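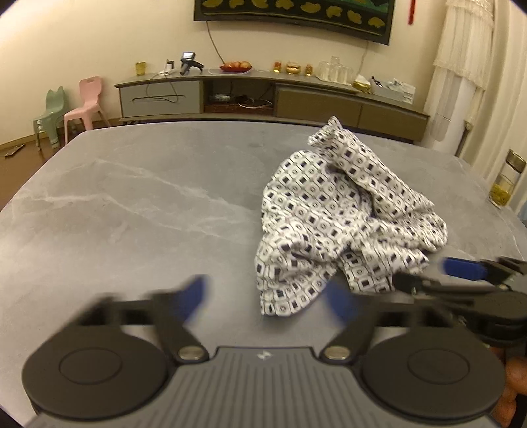 パニック症のグループプログラムに参加している間、いま飲んでいる薬はやめなければならないのでしょうか。

やめる必要はありません。Orkauプログラムは、通院やお薬を続けながら参加していただくことを前提に組まれています。量を変えたい、減らしていきたいというお気持ちがあるときは、プログラムの担当者ではなく、まず処方している主治医にご相談ください。プログラムの途中で処方が変わった場合は、次の回の受付で一言教えていただければ十分です。

Orkauプログラム 当事者・家族アドバイザー会議 議事録(2月)

場所 Gendthorpeこころの診療所 二階研修室、およびオンライン
時間 午後1時半から午後4時過ぎまで(予定より少し延びました)
進行 Pornthip Chantharasri(プログラム責任者・臨床心理士)
出席 当事者アドバイザー五名(うち二名オンライン)、家族アドバイザー三名、診療所看護師、作業療法士、研究事務、Chaimongkol地域相談センター相談員
欠席 精神科医師一名(外来対応のため。書面で意見をいただいています)
記録 研究事務

発言者のお名前は、これまでの申し合わせのとおり、進行役をのぞいて立場のみで記しています。

一 はじめに

Chantharasriさんから、寒い中を集まってくださったことへのお礼がありました。今回から家族アドバイザーにお一人新しい方が加わってくださいましたので、全員で短く自己紹介をしました。短くと申し合わせたのですが、皆さんそれぞれ近況のお話がはずみ、気がつくと議題に入る予定の時刻を過ぎていました。久しぶりに電車で来られたという方もあり、途中の駅で一度降りてベンチで休み、次の電車に乗り直したとのことでした。「一本遅らせていいと思えるようになったのが、自分では大きい」というお話に、何人もうなずいておられました。

会議中の席の出入りは自由であること、気分がすぐれないときは隣の相談室で横になれること、オンラインの方は画面を消したままで構わないことを、毎回のことながら確認しました。扉に近い席をご希望の方がお二人いらしたので、席を入れ替えてから始めました。

二 前回議事録の確認

前回の議事録に一か所訂正がありました。呼吸の練習について「毎朝行うことに決まった」と書いてありましたが、当事者アドバイザーから、決まったのは「一日のどこかで行う」ことで、朝という話は出ていなかったはずだとご指摘がありました。記録を担当した研究事務の聞き違いでしたので、お詫びして訂正します。朝は一番つらい時間だという方も多く、大事な違いでした。ほかに訂正はなく、承認されました。

三 プログラムの実施状況について

研究事務から報告しました。これまでにOrkauプログラムに参加された方は115名で、そのうち終了から半年後のアンケートにお返事をくださった方は88名です。アンケートは郵送かウェブのどちらかを選べるようにしてあります。

このことについて、家族アドバイザーから、お返事のなかった方々はどうしておられるのだろうか、具合が悪くて返事ができない方もいるのではないか、というご質問がありました。研究事務からは、理由はこちらでは分からず、良くなって忘れておられる方も、つらくて封を開けられない方も、どちらもありうるとお答えしました。Chantharasriさんは、お返事をくださった方の結果だけを見て「皆さん良くなりました」とは言えないので、報告書にもお返事のなかった人数を必ず並べて書きます、と説明されました。

当事者アドバイザーからは、ご自身の経験として次のようなお話がありました。以前別の調査に参加したとき、督促の手紙が三度届いて、封筒を見るだけで胸が苦しくなり、とうとう最後まで返せなかった。悪いことをしたという気持ちがしばらく残った。あのとき「返さなくても大丈夫です」と一行書いてあったら、かえって返せたかもしれない、ということでした。

これを受けて、お知らせの手紙の文面を見直すことになりました。再度のお知らせは一回だけとし、文面に「ご回答はお気持ちにゆとりのあるときで構いません。ご回答がなくても、今後の診療や相談に影響することはありません」と入れる案が出され、皆さん賛成でした。なお、手紙の文面を変えるには倫理審査の変更申請が必要ですので、実際に切り替わるのは承認をいただいた後になります。研究事務が申請書の下書きを作ります。

四 自由記述のまとめについて

アンケートや各回の終わりの用紙に書いていただいた自由記述が、全部で488件になりました。看護師と作業療法士が手分けをして読み、似た内容どうしをまとめる作業を進めています。すべて読み終えるまでにはもう少しかかりますが、途中の様子を看護師から報告してもらいました。

多かったのは、同じ症状の人に初めて会えてほっとした、という内容だそうです。動悸がして救急外来に行き、検査で異常がないと言われて帰ってくる、その帰り道の何とも言えない気持ちを、説明しなくても分かってもらえたという記述がいくつもありました。

一方で、グループの中で他の方の発作の話を聞くと自分まで苦しくなった、という記述もあります。特に一回目と二回目に集まっているとのことでした。看護師からは、現場でも感じていたことで、一回目が終わった後に廊下でしばらく座っておられる方がときどきある、と補足がありました。

ここからは話し合いにかなり時間を使いました。出たご意見をできるだけそのまま残しておきます。

当事者アドバイザーからは、一回目から発作の体験を詳しく話すのは早すぎると思う、というご意見がありました。自分のときは順番に回ってきたので、断るほうがかえって怖くて話してしまった。話した後はすっきりしたけれど、夜になって眠れなかったそうです。

別の当事者アドバイザーは、少し違う受け止めでした。自分は一回目で他の人の話を聞けたから二回目も来ようと思えた。全部なくしてしまうと、ただの講義になって、来る意味が薄れてしまう気がする、とのことです。

家族アドバイザーは、帰ってきた娘さんがぐったりしていて、参加させたのが間違いだったかと思ったとお話しくださいました。後から「疲れるけれど悪い疲れではない」と本人に聞いて安心したけれど、一回目の日はそういうことがあると、家族にも前もって知らせてもらえるとありがたい、ということでした。

作業療法士から、順番に話してもらう形をやめて、二人一組で話す形にしてはどうか、パスと言えるカードを机に置いておくのはどうか、という提案がありました。カードについては、出すのにも勇気がいるのではという声と、声に出すよりはずっと楽だという声の両方がありました。オンラインの方からは、チャットに一文字打つだけでよいなら助かる、というご意見をいただいています。

Chantharasriさんのまとめとして、体験を話す時間は残す、ただし一回目は「困っている場面」を一つ挙げるところまでにして、発作そのものの詳しい話は三回目以降に移す、ということになりました。三回目であれば、発作のときに体で何が起きているかをひととおり学んだ後になりますので、聞く側も受け止めやすいのではないかというお考えです。次の期のグループで試してみて、また皆さんのご意見を伺います。

欠席の医師からの書面には、体験談を聞いた直後に症状が強く出た方については、その日のうちに職員が声をかけ、必要なら主治医に連絡する流れを文書にしておいてほしい、とありました。これまでも声かけはしていましたが、決まった手順がありませんでしたので、看護師が一枚にまとめることになりました。

五 記録アプリSkivauについて

毎日の気分や、避けている場所に近づく練習の様子を書きとめるのに、希望される方にはSkivauというアプリを使っていただいています。使い始めてから事務局に寄せられたお問い合わせが、ほぼ170件になりました。大半は、パスワードを忘れた、機種変更をしたら記録が見えなくなった、といったものです。

そのほかに、今回ぜひ話し合っていただきたかったのが通知のことです。夜の八時に「今日の記録がまだです」と表示されるのですが、これが責められているように感じるというお声が届いています。

当事者アドバイザーの皆さんに伺ったところ、お一人は通知があるから続けられた、お一人は三日で通知を切った、お一人はアプリそのものをやめて手帳に戻したとのことで、見事に分かれました。手帳に戻した方は実物をお持ちくださって、電車に一駅乗れた日には小さな丸をつけ、乗れなかった日には何もつけないのだと教えてくださいました。ばつ印はつけないことにしている、というお話で、看護師がしきりに感心していました。

話し合いの結果、次の三つを開発の担当者にお願いすることにしました。
・通知の時刻を自分で選べるようにし、初めの設定では通知を切っておくこと
・文面を「記録したいことがあればどうぞ」という程度のものに改めること
・記録が途切れた日数を画面に出さないこと

三つ目については、続いた日数が出るのは励みになるので残してほしいというご意見もありましたので、続いた日数の表示は、見たい人だけが選べる形にできないか、あわせて聞いてみます。

家族アドバイザーからは、家族がアプリの記録を見ることはできるのかというご質問がありました。現在はできませんし、今後もその予定はありません。心配なお気持ちはもっともですが、家族に見られると思うと正直に書けなくなるという当事者の方のお声が、アプリを入れるときの話し合いで大変強かったためです。ご質問くださった方も、それを聞いて、自分が若い頃に日記を母に読まれたことを思い出した、それは嫌だわね、とおっしゃっていました。

また、アプリの記録は職員が毎日見ているものではありません。緊急のご連絡には使えないことを、初回の説明のときにもう一度、口頭と紙の両方でお伝えすることにします。アプリの中にSOSのような一言を書いて、返事が来るのを待っておられる方があってはいけない、というのは看護師からの強い希望です。

六 Chaimongkol地域相談センターとの連携

相談員の方からご報告をいただきました。センターには、外出そのものが難しくて診療所まで来られないという方やそのご家族からのご相談が続いているそうです。Orkauプログラムのことをお伝えすると関心を持ってくださるものの、最初の説明会に来るところで止まってしまう方が少なくないとのことでした。

これについては、説明会だけでもオンラインか電話で受けられるようにしてはどうか、という意見が以前から出ていました。研究事務で調べましたところ、説明をオンラインで行うことは今の計画書でも認められています。ただ、同意書には署名をいただく必要がありますので、用紙を郵送して、ゆっくり読んでいただいてから返送していただく形になります。電話のみの説明は今の計画書には書かれていませんので、こちらは三で触れた変更申請に一緒に入れるかどうか、あらためて検討します。

当事者アドバイザーから、診療所の入口から研修室までの道順を、先に知ることができたら来やすかったと思う、というご意見がありました。どこで靴を脱ぐのか、受付で何と言えばよいのか、エレベーターに乗らずに済む階段はどこか、お手洗いはどこか。分からないことが一つ減るごとに、玄関を出る力が少し戻ってくるのだそうです。別の方からは、途中で帰りたくなったときの出口も書いておいてほしいという声があり、これには皆さん大きくうなずいておられました。

案内は相談員の方と作業療法士が一緒に作ってくださることになりました。文章ができたら、当事者アドバイザーのうちお二人に、実際に読みながら歩いていただきます。お引き受けくださってありがとうございます。体調の良い日で構いませんし、当日の朝にやめてくださっても大丈夫です。

七 家族の会について

家族アドバイザーからのご提案で、プログラムの期間中に一度、ご家族だけで集まる時間を持てないかという話し合いをしました。どこまで付き添ってよいのか、代わりに買い物に行き続けるのはいけないことなのか、家族の側も迷いながら毎日を過ごしている、というお話でした。本で読むと手を貸しすぎてはいけないと書いてあるけれど、目の前で震えている人に「自分で行きなさい」とは言えない、と涙ぐまれる場面もありました。

Chantharasriさんからは、急にすべての手助けをやめることはこのプログラムではお勧めしていないこと、どの手助けをいつ少しずつ減らしていくかは、ご本人と相談しながら決めていくものであることをお話しいただきました。家族が冷たくなったと感じてしまうと、練習に向かう元気も出にくくなるそうです。

当事者アドバイザーからは、家族が集まること自体は賛成だが、自分のことがどう話されているのか気になる、というご意見がありました。そこで、家族の会を開くときは参加者ご本人にも前もってお知らせし、個別の症状の話は持ち出さないという約束を最初に読み上げることを条件に、次の期に一度試すことにしました。お茶は出しますが、お菓子は持ち寄りにしないことになりました。持ち寄りにすると、手ぶらで来にくくなるからとのことです。

八 その他

謝金のお支払い方法について、振込先の用紙がまだの方は研究事務までお出しください。用紙をなくされた方には何度でもお渡しします。

研修室の暖房の風が直接当たる席があり、顔がほてると発作の前ぶれのように感じてしまうというお話がありました。次回までに風向きの調整をお願いしておきます。難しければ席の並べ方を変えます。

アンケートの結果をお知らせするお便りを春に出す予定です。専門用語をできるだけ使わずに書きますので、下書きを読んでくださる方を募ったところ、三名が手を挙げてくださいました。「曝露」という言葉は字も音も怖い、というご指摘は早速いただいており、お便りでは「少しずつ慣れる練習」とします。

九 次回までにすること

研究事務 お知らせの手紙の文面変更に関する申請書の下書き。電話での説明を加えるかどうかの確認。Skivauの開発担当者への要望の送付。
看護師 症状が強く出た方への声かけと連絡の手順書。自由記述のまとめの続き。
作業療法士 二人一組の進め方とパスのカードの試作。道順の案内の作成(相談員の方と一緒に)。
Chantharasriさん 一回目から三回目までの進行台本の書き直し。家族の会の約束ごとの文案。
当事者・家族アドバイザーの皆さま お便りの下書きへのご意見(お引き受けくださった方のみ、お急ぎにはなりません)。

次回の日程は、皆さまのご都合を伺ってからお知らせします。今回は話し合いが長くなり、休憩を一度しか取れませんでした。お疲れが出た方もいらしたと思いますので、次回は議題を一つ減らし、休憩を二度入れます。会議が終わってから思いついたことも、電話でも手紙でも、次にいらしたときの立ち話でも結構ですので、どうぞ研究事務までお寄せください。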